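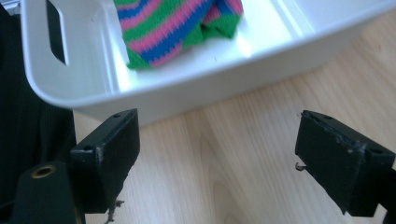

Sorting laundry is a good first task for a hand-held gripper, because socks are cheap, hard to damage and never lie the same way twice. This page sets out how we collect pick-and-place examples at the Clivcombe workshop, from setting up the table to handing over the files. Choose socks the learning system can tell from the background. A knitted one with bold green, pink and blue stripes stands out well on the floor of a white bin, and the folds still give the model something to work on. Plain white socks can wait until the striped ones are going well.

The instructions assume you have a working Frota hand-held gripper, a charged recorder and a table you can leave alone for a morning. You don't need a robot arm at this stage. The examples are made by hand and the arm is trained on them afterwards.

Setting up the table

1. Clear the table and wipe it down. A pale wooden top is fine. Avoid cloths with a busy pattern.
2. Put the bin where you can reach the bottom of it without bending your wrist past a comfortable angle. Mark two of its corners with small pieces of tape if you expect to come back to the same layout after a break.
3. Check the light. Daylight is good enough, but it moves. If a bright patch creeps over the work area, carry on and write the time in the log.
4. Open and close the gripper several times over bare table. The fingers should meet squarely. If one lags, tighten it before you record anything.
5. Start the recorder and do the map pass, which is one slow sweep over the whole area from left to right and back. Hold the gripper higher than you would for a pick. The Drustix software uses this pass to work out where the tool is in every later recording.

Recording an example

One example is one complete action. For the sock task it starts with the gripper open and away from the bin, and finishes with the gripper open and away from wherever the sock was put. Keep to the following order.

1. Press record and hold still for a second.
2. Move towards the sock at the speed you would use to pass somebody a cup of tea. Beginners nearly always go too fast.
3. Close the fingers on a fold of the fabric. Don't pinch at the toe only, as the sock will swing.
4. Lift straight up until it clears the rim, then move across.
5. Lower it, open the fingers fully and draw back.
6. Hold still for another second and press stop.

If you miss the sock, you may try once more within the same recording. A recovered miss is useful and should be kept. After a second miss, stop and mark the recording as a fail. Do not put your free hand into the work area at any point while the recorder is running.

Between examples, drop the sock back in from a different height and let it land as it likes. Don't arrange it. Every tenth example, turn the bin a little or shift it along the table.

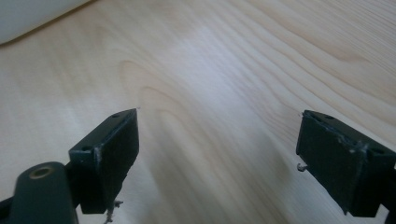 Fingers open over clear table, with the grip faces turned towards each other.

Begin and end with the fingers wide apart, as shown. The system reads the width of the gap along with the pictures, so a half-closed start is recorded as part of the action and the arm will copy it.

Scuffs on the fingers can be ignored. Fluff and stray threads are worth a look when you stop for a break: pull off anything long enough to catch on a sock. Tweezers do this better than fingernails. If the grip surface has gone smooth, change the pads and do a new map pass before going on.

How many you need

Our first sock set had 562 examples, and the arm trained on it could pick from the middle of the bin but was poor near the walls. We went up to 1,325, with most of the extra ones starting close to a wall or in a corner, and that set is the one we still use. If you are starting from nothing, plan for 1,000 and look at where the arm fails before you add more.

Split the work between several people if you can. Everybody has habits, and a set made by one person teaches the arm those habits. Left-handed recordings are welcome and need no special label.

Sessions longer than an hour tend to get sloppy towards the end. We stop after 45 minutes and have a proper break.

Checking and handing over

Play back every recording the same day at double speed. Throw out any where:

- the sock was already moving when the recording started
- a hand or sleeve covers the sock during the grasp
- the recording stops before the fingers have opened
- the software reports that it lost track of the tool

On a normal day we lose 11 or so in the first batch and fewer after that. If you are losing a lot to tracking, the usual fault is a hurried map pass. Record a new one and run the batch again before deleting anything.

Name the folder with the task, the table and your initials, put the log in with it and copy the lot to the Skeltbridge drive. Leave your own copy where it is until the training run has finished. Towels use the same method with a wider bin, and have their own page.

Guides > Data collection > Hand-held gripper > Socks and small fabrics

Filed under: Robot learning, Workshop how-tos

Contact the workshop | © Clivcombe Workshop | Back to top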